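Skemico insulated bottle, off-white: pouring, insulation, cleaning

I bought the off-white Skemico in August to replace a steel bottle with a dented base. The stated capacity is 300 ml, and mine weighs 117 g without the cap. I have used it daily since then, mostly for water and black tea.

The finish is matte and slightly creamy, closer to eggshell than paper white. It gives a decent grip with dry hands and a poor one with soapy hands. Coffee marks come off with a damp cloth. The gray logo near the base is small and faint, a point in its favor if you dislike branding.
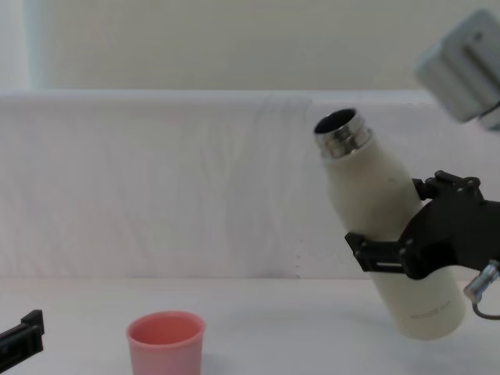

Bottle tilted with the cap off. The screw threads are on the bare steel neck.

The exposed threads are my main complaint. At a shallow angle the stream is smooth. Tip it faster and liquid catches on the first thread, then runs down the outside of the neck. Pouring slowly fixes most of this. Drinking straight from it is acceptable, though the metal edge is noticeable on the lip.

Insulation is average for the size. Tea poured at 7 in the morning was still warm at 11, after 4 hours on a desk, and lukewarm by early afternoon. Ice water did better. The cap seals well and has not leaked in a bag, including one where the bottle lay on its side all day.

For the pouring tests I used a plastic cup from a Vindunura picnic set. A narrow target shows up drips that a wide mug hides.

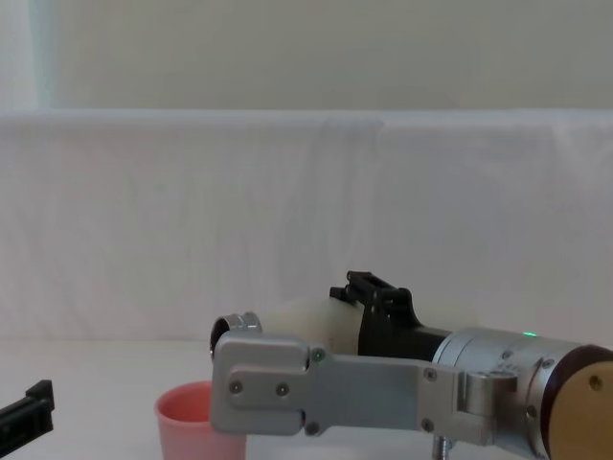 The pink cup on the white tabletop.

The cup is fine for what it is — light, easy to rinse, and too easy to knock over when empty. I would not buy the set just for it.

Cleaning the bottle needs a brush. The shoulders narrow toward the neck, and a sponge will not reach the inside of the curve. Tea residue collects there after a week. The cap gasket pulls out with a fingernail and goes back in without a fight.

Recommended for cold drinks and short trips. For a full day of hot tea, get something larger.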